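Two weeks with the Trirnel two-arm kit

1 November 2020

I bought the Trirnel kit in the end, after going back and forth between it and the Grastari one. It cost me 2,000 pounds with the wrist cameras and the table rail. The box held 165 parts, not counting screws, and the manual is decent apart from the page on cable routing.

Most of my testing has been with thin, flat things, as that's what I'd want it to handle. Teal sheet is easy to find again in the camera footage, so I've used a lot of it.

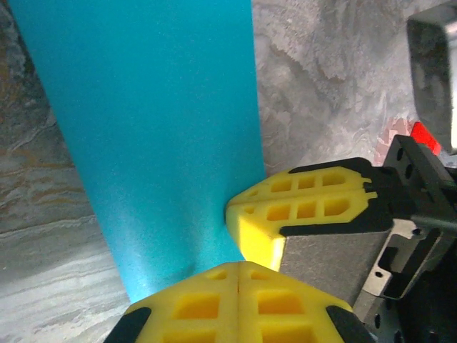

The fingers

You get yellow fingers with cut-out windows and black rubber pads. Grusa sells a harder set for 29 pounds, which I haven't tried. The stock ones bend a little when they close, and I like that for sheet material. Thicker blocks are less happy.

Both arms bolt to the same rail, so the spacing matters. Mine are set so the grippers can meet in the middle of the table.

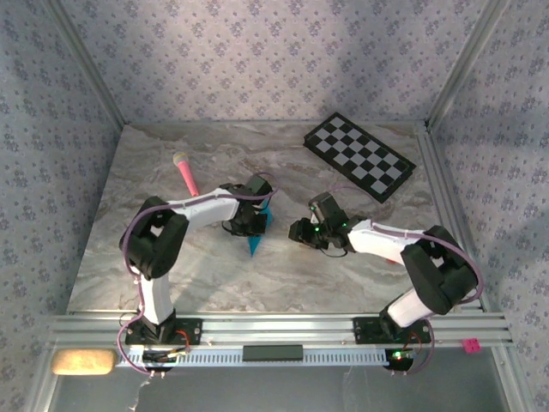
Setting the limits for each arm took an evening. The software is by Upadhyay and comes with a year of updates. It saves every run by default, and I'm up to 1,033 of them, so check your disk space.

The wrist view is what I use most. It shows the fingertips well enough to judge a grip.

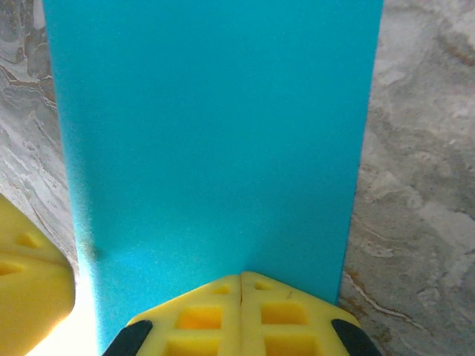 Focus is fixed, and things right beside the lens go soft. Bright lamps also wash out patches of the picture. I've moved my desk light twice and it's better now.

Fast moves blur as well, so I keep the speed down when I want usable footage. 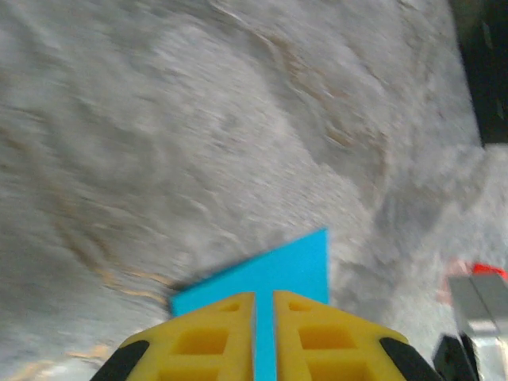

Can you buy one arm and add the second later?

Trirnel sells the single arm with the full-length rail, so the second one bolts straight on. You'd need to set the limits again for both.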